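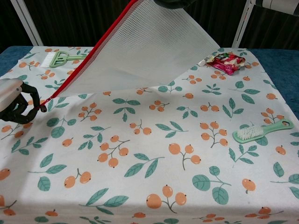

A mesh zipper bag over a berry-print tablecloth.

PROBERT ASKS LAUNDRY BRANDS TO SHOW THEIR NUMBERS ON WASH BAGS

Consumer testing group finds little behind "fabric saver" labels

Probert, the household goods testing group, today called on sellers of mesh wash bags to publish the evidence behind claims that their products make clothes last longer.

The group wrote to 12 sellers in August and asked each one for test results. Three replied. One of those, Climero, sent a customer survey. Wekier sent a lab report on a different product.

"A survey of people who already bought the bag tells you they bought the bag," said Lenuța Pascu, who runs textile testing at Probert. "We asked how many washes a sweater survives with it and without it. That shouldn't be a hard question for a company that prints 'twice the life' on the box."

Probert also polled 1,221 households. Of these, 195 said they use a mesh bag for most loads, and 113 of that group said they had seen no difference in wear. The group warns against reading too much into its own poll, as people are poor judges of slow damage to fabric.

Mesh bags may still be handy for keeping small items together or stopping bra hooks from catching on knits. Probert has no quarrel with those uses. Its complaint is with figures on packaging that no shopper can check, and with prices that climb once the words "fabric saver" appear.

Ieuan Rees, policy lead at Probert, said a voluntary labeling plan put forward by the trade body Nokent falls short. "It lets each brand pick its own test. We've seen how that goes with detergent."

Probert will begin its own wash trials this winter, using cotton shirts and wool-blend sweaters, and will publish the results whichever way they fall. Sellers who want to submit test data can do so until the trials start.

Media contact: Ieuan Rees, Probert press desk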